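From: Sơn Mai
To: trudgate-walkers
Date: May 7, 2022
Subject: Re: [trudgate-walkers] Sign-up page down again?

Cheng-en Chung wrote:
> Is the list dead or just the sign-up page? I've tried
> it 2 times and got a blank screen with a small sad
> face. Also, is the April loop still 171 steps up the
> quarry side, or has someone found a kinder way?

The list lives, as you can tell from my being rude on it. The sign-up page moved to Clodbridge last night, and old bookmarks will go on showing you the face. Use the link in the footer. 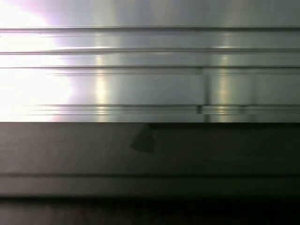
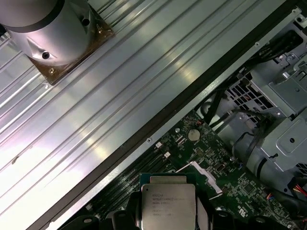
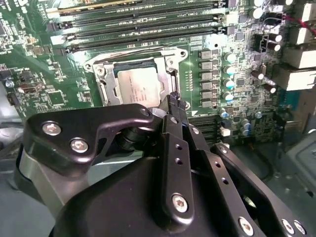 Photos: Clodbridge

As for the quarry: still 171. I went up on a full stomach and can report that they have not worn down. There is a path behind the pump house that skips them, at the price of almost 400 yards of nettles. Wear long pants. Cù will be coming along and would like it known that dogs do not care for nettles either.

We meet at 920 Mill Road, by the gate, and leave when the slowest person has finished tying their boots. Last time that was me. Bring water and something to eat on top. If it's Toston's cheese rolls again, please bring more than one and sit near me.

Sơn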